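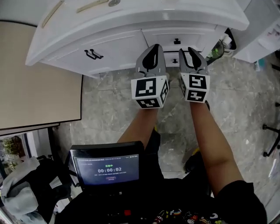 *The white cabinet.*

So today was cabinet day! I've been putting this off since the beginning of August and I finally ran out of excuses (and out of clean corners to dump things on). Coffee first, obviously, then a second coffee, then I stood there looking at the thing for a while as if it might sort itself out.

I do like that cabinet. The rounded countertop is the best part, no sharp corner to catch my hip on when I come around too fast, and the black handles against the white still look smart to me. The small knob on the upper drawer is the odd one out and I go back and forth on it. Some days I want to swap it for a handle so everything matches, and then I think of driving to Skoneck and standing in the hardware aisle, and the knob is suddenly very charming.

Started with the big left door. Oh boy. Three half-used bottles of the Remum floor cleaner, all open, all the same scent. I poured them together into one and felt like a genius. Also a bag of rags I was sure I'd thrown out, and the manual for a fan we gave away before we moved here. Out, out, out.

The upper drawer was batteries, mostly. I lined up 14 of them and tested every single one in the flashlight, and I kept the five that worked. The lower drawer took forever! It was packed with receipts, and I can't just toss receipts, I have to read them. Found the one from Esteves for the floor tile and got stuck on that for a good ten minutes. I'd forgotten how much we argued over gray. Tomás Meireles (he laid it for us, lovely man, whistles all day long) kept saying the marble pattern would hide the dust, and he was right about that, bless him. It does nothing for crumbs, though.

Wiped the drawers out, wiped the door, wiped the handles, which were grimier than I want to put in writing. I still need liners. Hatutik has a roll I like, the plain kind without the little lemons, and I measured twice so I won't come home with the wrong width again. I need 400 mm for the drawers and I wrote it on my hand, where it has already smudged, so now it's here too. 400!

The wastebasket really is too small for a job like this. I emptied it over and over and kept telling myself I'd bring in a proper bag next time, and then I didn't.

Quit a little after four with my back complaining. The receipts I'm keeping are in an envelope on the stairs, and tomorrow I'll find them a home that isn't the lower drawer. Leftover soup for supper and an early bath, if there's any hot water left.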